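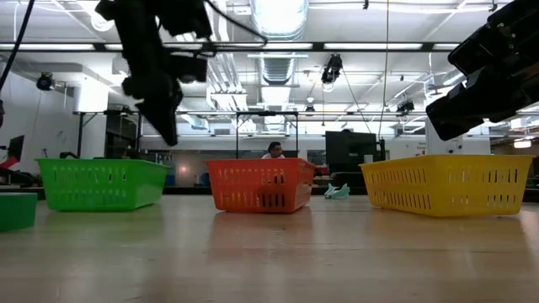
Cómo preparar una propuesta para un concurso de arquitectura pequeño (y llegar entero a la entrega)

Si es la primera vez que te presentas a un concurso de ideas, lo más probable es que hayas abierto las bases, hayas leído dos páginas y te hayan entrado ganas de cerrar el ordenador. Te entiendo perfectamente, a mí me sigue pasando. Con los años he ido cogiendo una manera de trabajar que me quita bastante angustia, y te la cuento con calma, por si te sirve.

Lee las bases dos veces antes de dibujar nada

La primera lectura es para hacerte una idea: qué se pide, dónde está el solar, quién va a usar el edificio. La segunda hazla con un lápiz y apunta en una hoja aparte las superficies, el formato de los paneles, la escala de cada plano y el plazo para enviar consultas. Ese plazo suele cerrarse muy pronto y se nos pasa a casi todos. Cuando nos presentamos al centro vecinal de Gatetti se nos olvidó preguntar si el muro del fondo podía tocarse, y estuvimos media entrega dibujando dos versiones por si acaso.

Visita el solar, y mejor a dos horas distintas

Ve una vez por la mañana y otra hacia las siete de la tarde, si puedes. Fíjate por dónde cruza la gente, dónde da la sombra, en qué esquina se paran a hablar los vecinos. Haz fotos a la altura de los ojos – luego te servirán para los fotomontajes – y dibuja un croquis de la sección de la calle, aunque te salga torcido. Si el solar te queda lejos, pide al menos a alguien de la zona que te lo enseñe por videollamada.

Convierte el programa en papelitos

Recorta un rectángulo por cada uso, todos a la misma escala (1:200 va muy bien), y ponlos encima del plano del solar. Muévelos sin miedo. Quang Khúc, con quien compartí mesa en el estudio Hendotix, hacía siempre 12 combinaciones antes de permitirse elegir una, y las fotografiaba todas desde arriba. Yo me suelo cansar antes, lo confieso, pero cuando aguanto hasta el final las mejores salen casi siempre en la segunda mitad.

Elige una idea y escríbela

Intenta resumir la propuesta en 30 palabras. Si no te cabe, seguramente todavía tienes dos proyectos mezclados. Pega esa frase en la pared y vuelve a ella cada vez que dudes con la escalera, con la fachada o con el dichoso aparcamiento de bicicletas.

Monta los paneles desde el principio

Abre ya el archivo de maquetación y coloca cajas grises donde irán los dibujos. Una imagen grande, la planta baja con su entorno, una sección y 3 o 4 esquemas suelen bastar. Imprime una prueba a tamaño reducido, cuélgala y mírala desde el otro lado de la habitación: ¡te sorprenderá lo pequeña que queda la letra!

Reserva el último día para el envío

Comprueba el lema, el peso de los archivos y que no aparezca tu nombre en ninguna parte, tampoco en las propiedades del PDF. Súbelo por la mañana, guarda el justificante y descarga lo que has subido para abrirlo una vez más, página por página.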